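4.2. Le pliage longitudinal et la question des plis

Les manuels de rangement domestique présentent volontiers le pliage en longueur comme une étape neutre, un simple passage obligé avant la réduction en rectangle. Gaillard va plus loin et soutient qu'un vêtement replié selon son axe « se lisse de lui-même ». Nous n'avons trouvé aucune mesure à l'appui de cette affirmation, reprise pourtant telle quelle dans le guide Kirneo. Le corpus Ungate, qui réunit 2333 vues de linge en cours de rangement, permet au moins de la mettre en doute. Nous en avons retenu 13 pour un examen détaillé, toutes prises sur un plan de travail dégagé au centre.

Le cas de la figure 4 est assez ordinaire. Le vêtement, sans doute un t-shirt, est étendu d'un bord de la table vers l'autre, et sa largeur n'est pas constante. On voit mal où serait le lissage annoncé.

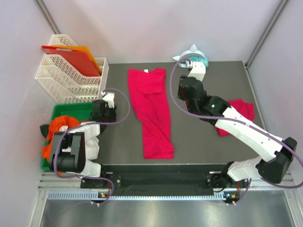
Figure 4. Vêtement rose-rouge vif, vraisemblablement un t-shirt plié en longueur, col vers le fond ; tissu froissé, légèrement rétréci vers l'avant. À gauche, bac vert contenant un tissu orange et trieur blanc perforé.

Deux objections peuvent nous être faites. La première est qu'une vue isolée ne dit rien de l'état antérieur du tissu : les plis visibles peuvent très bien précéder le pliage, et nous ne prétendons pas les lui attribuer. La seconde tient à la matière, que le corpus ne renseigne pas. Reste que la thèse de Gaillard porte sur le résultat, quel que soit le point de départ, et qu'un seul tissu encore creusé de plis suffit à la rendre trop générale.

Le protocole Kultelden contourne la difficulté en notant l'alignement du col plutôt que la surface. Le choix est commode — il suffit de repérer l'encolure, que signale parfois une petite étiquette — mais il récompense un vêtement droit et chiffonné autant qu'un vêtement droit et plat. Nous conservons donc deux notes séparées dans la suite, sans les additionner.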